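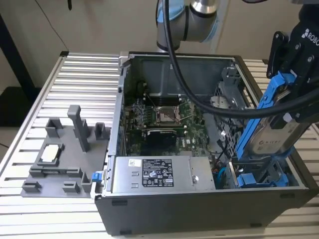
Taking apart an office desktop: what comes out and how easily

Project report, Jessie Laing
Supervisor: Fiona Geddes

1. Aim

The project looked at how much of an old office computer can be removed whole and used again. Most guides to recycling start from the shredder. I wanted to know which parts come out by hand and which need a screwdriver, and whether the order of work makes a difference.

2. Materials

The machines were black desktop towers passed on by Jandow, a lettings firm that was replacing its office computers. The main boards are marked DELL. Each tower was laid on its side on the slatted aluminium table with the side panel off and the inside facing up. Working with the tower upright was tried first and given up, as parts dropped to the bottom when they were freed.

3. Order of work

The hard drive was taken first. It sits in a blue caddy, and the caddy and drive lift out together. The drive was left in its caddy until it had been labelled, then put in a padded tray. All drives went to Sturkel for wiping and I did not read any of them.

Memory came second. The modules stand in a row of slots beside the processor socket and are released by clips at the ends. The processor was third. The lever on the metal bracket has to be raised before the processor will lift, and the pins in the socket are easily bent. I bent some on the second machine and recorded that board as scrap.

The air shroud is dark grey plastic and takes up a lot of room in the storage box for its weight. The power supply was left until last. It was removed as a closed unit and never opened.

4. Results

The first tower took 559 seconds from drive to last memory module. The last took 300. Some of that is practice, but in the early runs I also lost time to cables I had not unplugged before pulling.

The drive and its caddy were the easiest parts to recover on every machine. The drive cage was the slowest, and I stopped removing it after the third tower. Dolline, who buy parts for repair, accepted the memory and the power supplies and turned down the shrouds.

5. Problems

My labels did not stick well to the blue caddies and two had to be written again. The timings do not include sorting the screws, which I did at the end of each day in July.

6. Further work

The same order should be tried on a small-format case, where the power supply may have to come out before the drive can be reached.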